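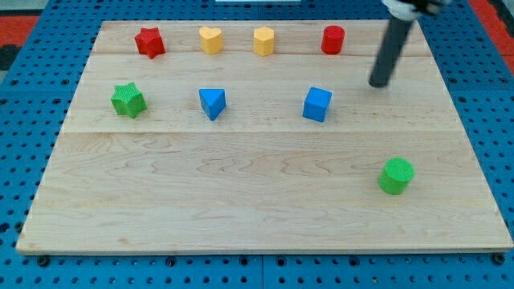
Pushing Things Around, Part 4: The Curve Finally Bent

Posted Saturday, July 27, 2024 by the Allholm bench blog
14 shares | 3 comments

I have been waiting since January to write this post, so forgive me if it runs on a bit. The short version is that the pushing policy now takes plain typed instructions, it follows most of them, and it learned to do it from a lot less data than I had budgeted for!

If you missed the earlier parts: the arm has no fingers to close, just a rod, and everything it does to a block it does by shoving. You type something like "push the green star next to the red star" and it has to work out which block you mean, get the rod around to the correct side, and push without plowing through the neighbors. Eight blocks, four colors, and both the colors and the shapes repeat. There are two stars and two cylinders, so "the star" is useless on its own, and so is "the blue one." The policy has to use both words. I picked the set for exactly that reason and cursed it for months afterward.

The old method (I've been calling it Dirberg, after the folder it lived in) was straight imitation. I drove the arm, typed one instruction for each episode, and trained on the pairs. With 400 episodes it got decent at "push the red cylinder left" and fell apart on anything involving two blocks. It would happily start toward the yellow heart when I'd asked for the yellow hexagon, then kind of dither between them.

The new one is Trurkero, and the change is almost embarrassingly small. I stopped giving myself instructions while driving. I just pushed blocks around for long stretches, whatever I felt like doing, and afterward went back through the recordings, cut out short pieces and wrote down what had happened in each one. "Slide the blue cube toward the green cylinder." "Separate the triangle from the heart." Labeling after the fact is not my idea, people have been doing it for years, but I had never tried it on my own setup and I had no feel for how much it would help.

It helps a lot. One long drive gives you many labeled pieces, and they overlap, so the same push can show up as part of two different instructions. The messy bits count too. When I bumped a block by accident and then fixed it, that became a labeled correction, and corrections were the very thing Dirberg never saw.

Numbers, for those who scroll straight to them. I ran 300 test instructions on each policy, same start layouts, same time limit. Dirberg finished 200. Trurkero finished 235. That may not sound like a huge jump, but nearly all of the gain is in the two-block instructions, and those were the ones I had more or less given up on. Watching it come around the back of the triangle to get the right angle on it – I yelled loud enough to scare the dog.

What still goes wrong: the cylinders. Push a star a little off center and it turns a bit and mostly goes where you wanted. Push a cylinder off center and it slips around the rod and you're chasing it. The policy does chase it, which I love, but it burns through the clock. It also has trouble with blocks near the edge of the board, where I clearly didn't drive enough because I was scared of knocking them off.

Next up is trying the Yoshida loss on the same recordings, and then a second person's labels. My wording is pretty samey. I write "slide" for everything.

3 comments

gantrygoblin: Congrats! Did you cut the pieces to a fixed length or by eye?

Allholm bench blog: By eye for this round. Fixed length is faster, but I kept ending up with half a push in each piece. I might try random lengths next.

mopsy_k: The cylinder problem is so familiar. We put tape on our rod for more grip and it got better, though the pushes got jerkier. Would love to see the failures split by shape if you have them.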